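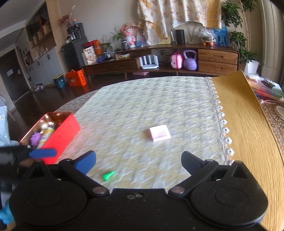
Absorption and Staining Behavior of Woven Table Linens

Ilona Boros, Souad Nasr
Textile Materials Laboratory, project report
2020-11-14

1. Introduction

Table linens are washed more often than most other household fabrics, and they are stained in more ways. The weave affects how quickly a liquid spreads and how deep it goes before it can be blotted. This project compared plain, twill and jacquard weaves in cotton and in a cotton-polyester blend. The aim was to find out whether weave or fiber content has the larger effect on wicking and on the stain left after one wash.

Lace edging was left out of the tests. It is usually a different yarn from the body of the cloth, and its open structure makes a wicking height hard to read.

2. Materials

Fabric was bought by the meter from Kallio, except for the blended jacquard, which was supplied as remnants by the Stavidance mill shop in Urnalholm. All fabric was washed once before cutting to remove sizing, then line dried and conditioned overnight in the laboratory.

A total of 371 specimens were cut. Strips for the wicking test were cut along both warp and weft. Squares for the stain test were cut with the warp direction marked in pencil on the back. Specimens with a visible slub or a pulled thread were discarded before testing.

3. Methods

3.1 Vertical wicking

Each strip was hung from a clamp with its lower end in dyed water. The height of the dye front was read at the center of the strip after 5 minutes. Where the front was uneven, the highest and lowest points were averaged.

3.2 Staining and washing

Black tea and tomato sauce (Tastis brand) were applied by pipette and by spatula respectively. Stains were left for 60 minutes, then blotted with white paper under a flat weight. Washing was done at 50 °C with a detergent containing no bleach. Stains were graded against a gray scale by both authors separately. Where the grades differed, the lower grade was recorded.

4. Results

Wicking was fastest in plain-weave cotton along the warp and slowest in the blended jacquard along the weft. In every cotton fabric the warp strips wicked higher than the weft strips. The difference was small in the plain weave and clear in the twill.

Tea stains were graded worse on cotton than on the blend for all weaves. Tomato sauce showed the reverse: an orange ring remained on the blended squares after washing, most strongly on the jacquard, where the long floats held the oil. On plain-weave cotton the ring was faint.

5. Discussion

Fiber content had the larger effect on the final stain, and weave had the larger effect on its shape. On patterned jacquard the stain edge tended to follow the boundary between figure and ground. This made grading difficult, as the pattern itself interrupts the color. A reflectance measurement would be more reliable than grading by eye.

The blended jacquard came from remnants of more than one roll. Its yarn count could not be confirmed, so its results should not be compared too closely with those of the other fabrics.

6. Further work

The wash step should be repeated over several cycles, and a linen fabric should be added. Hem construction was not considered. Two of the wicking strips with a folded edge drew dye up the fold well ahead of the main front, and a separate test of hemmed specimens is planned for the next term.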